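Give Blood Donors Somewhere to Go After Five

Every few months the blood service tells us that stocks are low and asks more people to come forward. I don't doubt the stocks are low. My quarrel is with the second half of the message, which puts the whole problem on people's willingness.

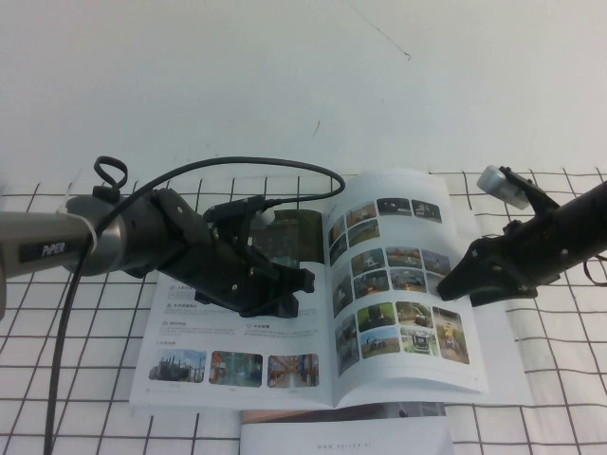 I have given blood for most of my adult life and live in Brillholm, a town with plenty of willing people in it. Until two years ago we had a donor session every month in the church hall, open until eight in the evening. Now we have one every third month, and it closes at half past four. Anyone who wants an evening appointment is sent to the centre at Nurkden, 65 minutes away by bus, with the last bus home leaving before the last appointments are finished.

I work office hours and my manager lets me go early. My neighbour is a care assistant on shifts and would lose pay. She gave regularly when the hall was open late and has not given since. As far as the records are concerned she is a lapsed donor, and she gets the same letter as everyone else, thanking her and asking if she has forgotten.

Mohsin Durrani, who ran the old evening sessions as a nurse, kept his own tally in a notebook. Over the last year of late opening, 282 people gave blood in the hall. In the year after the hours changed it was 115. He sent both numbers to the regional office and had a polite reply about efficient use of staff and vehicles.

I can see the case for efficiency. A session needs nurses, a van, a driver and a cold box that gets to the lab on time, and a large centre can do all of that more cheaply per bag. Evening work is also harder to staff, and nurses have families like everyone else. But a saving made by the service is often a cost moved on to the donor, who pays it in bus fares and lost hours. Some will pay it. A good many will mean to and never get round to it.

The town of Mengal handled this better. It kept one late session every other month and shares its team with two villages nearby. The hall there is small and you may have to wait, but there is parking and you can walk to it from the station. People book the next visit on their way out.

I would like to see the same tried here for a year, with the numbers published at the end. If the chairs stay empty, close it and I will stop writing about it. I would also like the letters to change. Ask people who have stopped why they stopped, and leave a space for the answer.

Meanwhile the next session in Brillholm is in July, from ten in the morning. I have my appointment. My neighbour will be at work.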